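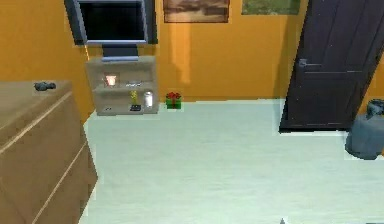
KORNVILLE, May. Stumthorpe Parcels and Storage has brought practice rooms onto the job. From this month, staff on the household contents floor will rehearse their trickier pickups in a simulated room before the robots try them on somebody's belongings. The company would like it known that the software was installed on a Thursday, and that the photocopier, which was not part of the project, stopped working the same afternoon.

The household contents floor is where furnished flats get packed up, catalogued and stored while their owners are overseas, renovating or not speaking to each other. It is slow work. A customer's living room arrives as a list and a key, and every item down to the jar on the shelf has to be lifted, labelled and put somewhere it can be found again. Stumthorpe has done this by hand for most of its life, with the backs to prove it.

The new system, Skondix, pairs a mobile arm with a library of computer-rendered rooms. Operators drive the arm through a virtual room first, working out how it should approach a shelf, get past an open door or pick a wrapped present up off the floor without flattening the bow. The rooms have orange walls. Several staff have asked about the orange walls. The supplier says colours can be changed in the settings, and the request has been logged.

Eight of the company's packers have retrained as operators. Their pay has gone up a grade and their knees, they report, have noticed. An operator's shift now includes nearly 30 practice runs, followed by supervised work on real contents in the Llewellyn Street warehouse. Operators may stop the arm at any point and for any reason, including a bad feeling, and are not required to fill in a form about it. The form existed in draft and was five pages long. It has been withdrawn after discussion.

No jobs have been cut. The company recognises that this sentence appears in every announcement of its kind, and has therefore put it in writing to all packing staff, with a review date, and given a copy to their union delegate. Packers who prefer cardboard to computers will stay with cardboard. There is plenty of it.

Some tasks remain with people. The arm does not handle pianos, aquariums, loose paperwork or anything the customer has described on the phone as "Nan's". It does not decide what counts as rubbish, following a lively meeting on the subject. It takes no part in the morning tea roster, although it has been written on the whiteboard twice in what management believes is the same handwriting.

What has changed most is the shape of the day. Packers used to learn a room by walking into it and bumping their shins. Operators now talk through the order of a job at the screen, argue about whether the shelf or the floor comes first, and try it both ways. The arguments are much the same as before, but can be held sitting down. Newer staff get to make their mistakes on ornaments that reset at the press of a button, a feature the breakages desk has asked to see extended to real ones.

A second group of packers will begin training once the first has finished complaining about the chairs. Customers with goods in storage need do nothing. Those who would rather have their contents packed entirely by hand can say so when they book, at no extra charge.

Contact: Media Desk, Stumthorpe Parcels and Storage, Llewellyn Street, Kornville
© Stumthorpe Parcels and Storage. All rights reserved. Back to top
Last updated: May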